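Flunura Student Robotics — call for participants, autumn group

We are looking for six students to join the manipulation project of the Flunura club in Fenstead. The project teaches two robot arms to sort packed food into baskets, and it is open to beginners. You do not need to study engineering. Last year our best operator came from the nursing school.

The work is practical from the first evening. You will drive the arms by hand, record your attempts, and afterwards look at them together with your partner and mark which ones are good enough to keep. Each pair should bring 600 recorded attempts to the end of the course.
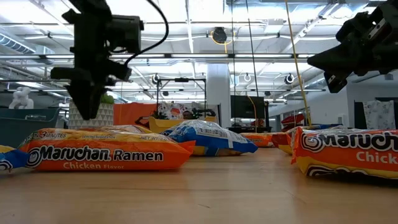 Participants meet two evenings a week in the Orellana building, room 206. Sessions are led by Agustina Olivares, with Damilola Dauda responsible for the software part. Please arrive on time — the first minutes are for the safety check, and we do not repeat it for one person. Everyone receives a certificate and a refund of local bus tickets. There is no salary, and we prefer to say this clearly now.

What we ask from you:
At least 18 years of age
Two free evenings every week until the end of January
Patience with repeated work
Enough English to write short notes about each attempt 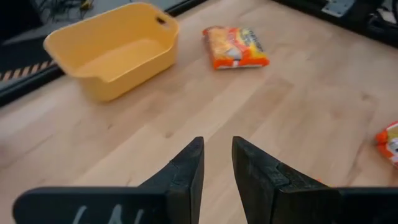

The second half of the course finishes with a small competition against the club from Fostbridge. Both teams receive the same task and the same objects, and the points are given for clean placing, with speed only used to decide a tie. It is more difficult than it sounds. A crinkled orange package lying flat on the wood gives two blunt black fingertips very little to hold, and the yellow basket has a raised lip which must be cleared before the package is released. Nicanor Benítez, who trained the team last year, will help with this part.

To apply, send us one page about yourself and tell us which evenings are possible for you. A list of grades is not needed. Applications are read by Kirstin Mowat and must reach the club office by July 22, 2019. We answer to every person, also when the answer is no.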